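# Before you get pulled over: tips for the glovebox and the garage shelf

I spent 11 years answering the phone in the clerk's office at Ivthorpe traffic court, and most of what came through the door could have been fixed on a driveway with a screwdriver. Dead taillight. Plate light out. Registration "in the other car." The fines weren't huge, but people took half a day off work to come and argue about a bulb.

So this is a page of dull chores. Do them on a Sunday-ish sort of afternoon with the radio on.

**Sort the glovebox first.** Take everything out, including the ketchup. Registration and proof of insurance go in a clear zip bag, on top, with nothing else in the bag. An officer at the window has seen plenty of people dig through napkins, and it never makes anyone look more innocent. Throw away expired cards. If you hand over last year's by mistake, you've just made the conversation longer.

**Check the lights against a wall.** Back up to the garage door after dark and press the brake. You'll see two red patches or you'll see one. Do the turn signals next, then reverse. The plate light you have to get out and look at, which is why it's always the one that's out. Bulbs are cheap. Wear a clean glove or hold the new one in a paper towel, and wiggle the socket before you blame the bulb.
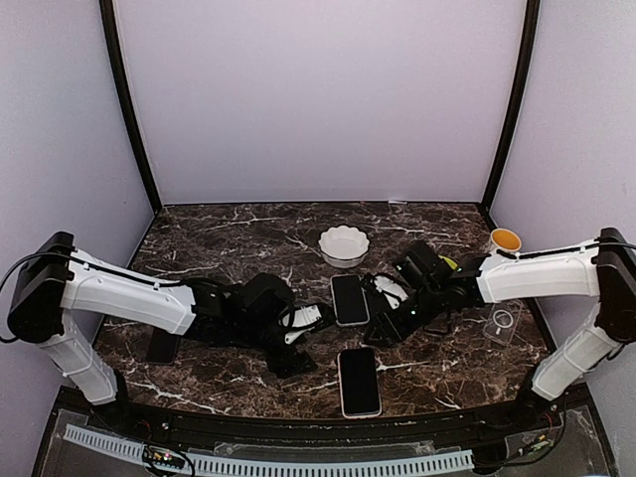
**Clean the plate.** Dish soap, warm water, old toothbrush. Skip the tinted plastic cover from the auto parts store. Dimas Liem, who had the window next to mine, kept a mental ranking of the excuses people gave for those, and "it came with the car" was first every year.

**Small windshield chips.** Put clear tape over a fresh chip the day you get it. Dirt in the chip is what ruins the repair. Don't pour hot water on a frosty windshield unless you'd like a long crack to go with your small one. I did this one November, after typing up a stack of cracked-glass citations, so I can't be smug about it.

**Smoke.** Blue usually means oil, black usually means too much fuel, and thick white that doesn't clear usually means coolant. For black smoke, look at the air filter before you panic. I once pulled out a filter with most of a mouse nest in it. Anything past the filter goes to a mechanic.

**Tickets and court letters.** These get lost in kitchens. Put one nail or one magnet clip by the door and hang the notice there, date side out. Gilang Sumampouw paid $193 on a $29 ticket thanks to a late fee, a second late fee and a fruit bowl. He has a clip now. He also has a wife who points at it.

**If you do get stopped.** Signal, slow down, pull over somewhere lit. Engine off, dome light on, hands on the wheel. Leave the zip bag where it is until you're asked for it, then say where it is before you reach. Nearly every sad story I filed under "failure to stop" began as a conversation over a bulb.

**How often.** I go through the lot 4 times a year, when I change the furnace filter. Write the date on masking tape inside the glovebox door. Mine says April 2025, over several older layers I keep meaning to peel off.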